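Ticket: Ultport label printer drops off the network, labels come out blank or half printed
Site: Herncombe shop, back counter
Product: Ultport label printer with Zoubi order software
Status: open – waiting on Januditz
Priority: was low, now high

First report

Printer goes offline in Zoubi every couple of hours. Light on the front stays green the whole time. Zoubi says "device not found". Power off, power on, works again for a while. Labels that were waiting either come out all at once or not at all. Started in February after the software update, I think. Did not write down the version before, sorry.

Also getting blank labels. Separate problem maybe. Putting it in the same ticket until somebody tells me to split it.

What I tried first

Restarted printer. Restarted the counter computer. Restarted the router, which took the card reader down for ten minutes during lunch, won't do that again in open hours.
Swapped the network cable for the one off the old fax. No change.
Removed the printer in Zoubi and added it back. Worked until closing, gone again next morning.
Test page from the printer's own menu prints fine every time, so the printer itself can print.

Reply from Zoubi support

They say check that the printer has a fixed address. It did not. It was picking up a new one whenever it felt like it and Zoubi was still looking for the old one. Makes sense with the "not found" message.

Set it to fixed, ending in 77. Saved, restarted, checked the config page, still 77. Good.

Offline problem: no drops the rest of that day. No drops next day either. Leaving it open a bit longer before I beleive it.

Blank labels

Still happening. Not every label. Out of a batch of 400 for the lunch box order I got blanks in clumps, then a good run, then clumps again. The product lines are the ones with long names, the lidded bowls with the carry strap especially. Short names mostly OK. Was thinking it's a memory thing on long names.

Tried a shorter name for the pink bowl. Printed fine twice, then blank. So no, not the name length. Or not only.

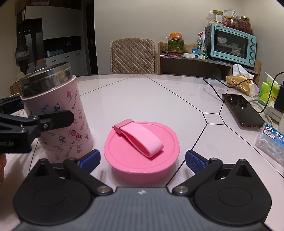

Label roll and sensor

Januditz asked if we changed label stock. Yes. New rolls came in the same month, same size on the box, but the gap between labels is narrower. Measured with a ruler, 2 mm. Old ones were 3 mm. Printer was still set for 3.

Ran calibration from the menu:
Hold feed button until the light blinks twice, let go.
It spits out a few labels and stops.
If it keeps going and doesn't stop, the roll is in too loose, push the guides in and go again.

Had to do it two times, guides were loose the first time. Then changed the gap to 2 in the driver AND in Zoubi. They don't share the setting. Not in the manual anywhere I could find.

Printed 77 labels as a test (end of an old order, not a scientific number). No blanks. One came out shifted to the left, barcode still scans.

Saturday

Drops are back. Twice before noon. Address still ends in 77, config page says connected, Zoubi says not found. Card reader fine, so not the whole network.

Found that the back counter tablet had the same address. Somebody set it by hand ages ago, might have been me. Tablet only gets turned on for weekend pickups, so that's why the weekdays looked fixed. Changed the tablet back to automatic, and asked Januditz to reserve 77 for the printer on the router end. I don't have the router login.

Where it stands

Offline drops – probably the address clash. Need another weekend with the tablet on to be sure.
Blank labels – fixed by calibration and gap setting, so far.
Shifted labels – still see one now and then. Can live with it. If there's an offset setting tell me where.
Old jobs printing all at once after a reconnect – not fixed. Wasted most of a roll. Would like a way to clear the queue from Zoubi insted of going into the computer's printer window each time.

Needed from Januditz

Router reservation for the printer.
Confirm if the update resets the gap setting to 3, I don't want to redo all this next month.
Please answer in the ticket and don't call the shop phone before 10, the line is busy with orders.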